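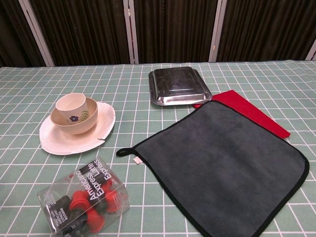
Ticket: Gray towel leaves lint on everything
Location: Haswood, upstairs kitchen
Opened by: Larysa Koval
Status: Open, again

Steel tray came out of drying with fuzz on it. Beige bowl also. The flowered cup had so much that I took it for part of the pattern.

Update, 10:40
Washed the towel alone, no softener, as Dirkow advised. The towel is now very clean and sheds beautifully.

Update, 12:15
Tried the red cloth instead. No lint. Left a pink smear on the bowl, which wiped off. Red cloth demoted to spills.

Update, 2:05
Polishchuk asked if the towel had ever been through the dryer with bath towels. It had. In August, at 80 minutes on high. I was not the one who did it, but I was home.

Next step: soak in warm water and a little vinegar, hang by the loop, retest on the tray only. Use paper plates until then. Replacement towel requested from Skesden.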